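Futdale Technical College
Robot Cells for Small Parts
Handout 9: Rules for arranging and working at a kitting table
Last change 9 June 2024

1. Why we have a handout about tables

In the earlier handouts we spoke about the arm, the speed limits and the stop functions. Students often think that the table is only furniture. In my experience many small accidents and most of the lost hours in a kitting cell come from the table: a tray which moved, a cable which was caught, a part which was put back in the wrong bin. For this reason the table has its own rules, and they are part of the practical examination in July.

Kitting means that the robot takes parts from several supply trays and puts them together in one kit tray. The worker at the next station receives the kit and needs nothing more to build the product.

The rules below are the house rules of our lab. They do not replace the safety standards from Handout 2. If a house rule and a standard say different things, you follow the standard and you tell the instructor.

2. Words used in this handout

Supply tray: a tray with one kind of part only.
Kit tray: the tray where the kit is collected.
Home pose: the arm position where no part of the arm or tool is over any tray.
Shared zone: the area which two arms can both reach.
Dress cable: a cable which goes along the outside of the arm to the tool or camera.

3. Rules for trays

3.1 One supply tray holds one kind of part. Two kinds in the same tray are not permitted, also not "for a moment".

3.2 The kit tray must differ from the supply trays in shape, color or material. A person who comes to the cell for the first time should find it without asking.

3.3 The kit tray stands between the supply trays, so that the arm does not carry a part across another supply tray if this can be avoided.

3.4 The bottom of the kit tray is covered with plain paper when the tray is of shiny metal. Reflections disturb the camera. Change the paper when it has marks or folds.

3.5 Write the tray mark on an outside wall. A mark on the floor of the tray is hidden as soon as there are parts on it.

3.6 A supply tray is filled with one layer where the part allows it. Circuit boards never lie on top of each other.

4. Rules for parts with wires

Parts with wires are the difficult ones. A solenoid with a lead is not a rigid body, and the program knows only the position of the metal body. The lead can go in any direction.

4.1 Leave free space between wired parts. If you lift one and a second one comes with it, the tray was too full.

4.2 The connector must stay inside the rim of the supply tray. A plug over the rim will be pulled by the next movement.

4.3 Cable harnesses are laid long, not rolled. Look at the ends before loading. A harness with frayed ends goes to the inspection box and is written in the cell log.

4.4 Thin wires in a tangle may be picked by the robot only in teaching mode, at reduced speed, with one person at the enabling device.

5. Rules for two arms at one table

5.1 Only one arm may be inside the shared zone. The second arm waits outside it until the zone signal is free. Waiting "a little inside" is a fault.

5.2 Both grippers are considered dangerous at all times, including the one which does not move.

5.3 Before any hand goes over the table, both arms are in home pose and the cell is in safe stop. One arm in home pose is not enough.

6. Rules for the dress cable

The most frequent fault in the Baudry exercise last year was the dress cable. The students tested the pick positions very well, but they forgot that the cable also moves.

6.1 Move the arm by hand control to the farthest tray and to the nearest tray. The cable must not become tight in the first case and must not lie in a tray in the second.

6.2 A loop on the table surface is accepted in our lab only during teaching. For automatic mode it must be held by clips on the forearm.

6.3 Cables on the floor behind the table are kept away from stand legs and from the walking way.
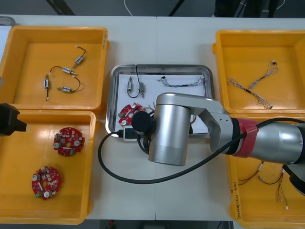 Figure 1. Kitting table with four yellow supply trays and a steel kit tray. Compare with rules 3.2, 3.4 and 6.2.

7. Check before start

Do the check in this order and sign the sheet in the Kodus folder.

Trays in position, marks readable
Kit tray paper clean
Wired parts separated, connectors inside the rim
Dress cable tested at both end positions
Both arms in home pose
All persons outside the line

8. Homework

Make a drawing of your own table for the Florkton exercise, with the shared zone and the path of the dress cable. One page is sufficient. Write next to each tray which rule was the most difficult to follow. Bring the drawing to room 415 before the next lab.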